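Frequently asked questions: the Jallereck reissues

Is the new Brondcombe pressing really cut from the original tapes?
The sticker says "from the original master." It doesn't say which master, and it doesn't say tape. Sutcliffe, the label behind the reissue, was asked twice and sent back the same press sheet both times. Until they name the source, I'd treat it as a cut from the 2000 remaster, because it has the same early fade on side two.

Why is "Drarolville" missing from my copy?
It was left off the first CD. The usual story is that the disc ran out of room. Add up the song times and there was plenty of room, so I don't buy it. A rights quarrel with the co-writer seems more likely, but I can't prove that either. The song came back in 2000 and has been on every version after that.

Were there only 400 copies of the tour EP?
That's the number stamped on the sleeve. Copies numbered above 400 have turned up for sale, so either someone had the stamp at home or the band kept pressing.
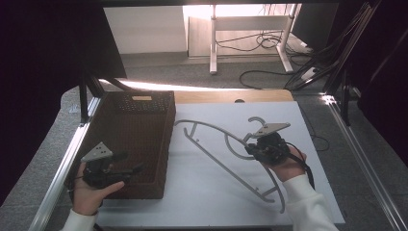
Hemi Faulkner wrote in to say that the high numbers are all from the second sleeve printing, with the thinner spine, and that the vinyl inside is identical. Fair enough. I'd still like to see one that wasn't bought from the same dealer.

Is the live album live?
Parts of it. The crowd noise between tracks three and four is the same bit of tape used before the encore. Listen for the whistle. The vocals on the slow numbers are a lot cleaner than on any audience recording from that March, and the band has always said "no overdubs" while the credits list a studio.

Which version should I buy?
If you already own the first LP in decent shape, keep your money. If not, the 2000 CD is cheap and sounds fine. The deluxe box has a demo disc you'll play once.

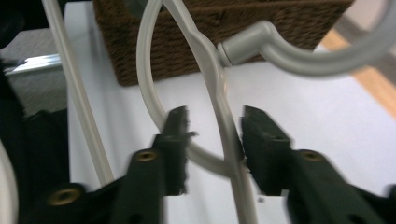 Gray plastic, close up.

Did the first drummer play on the record?
He's in the photo on the back. The fills on side one sound like him and the ones on side two don't. Sutcliffe credits only "the band."

What does the matrix number 286 mean?
Probably nothing more than a job number at the plant. Sellers like to call it proof of a first pressing. I have seen it on a plain second pressing with the barcode, so don't pay extra for it.

Will there be a follow-up box?
It has been "coming soon" for years. Don't send anyone a deposit.

Last updated 9 August 2018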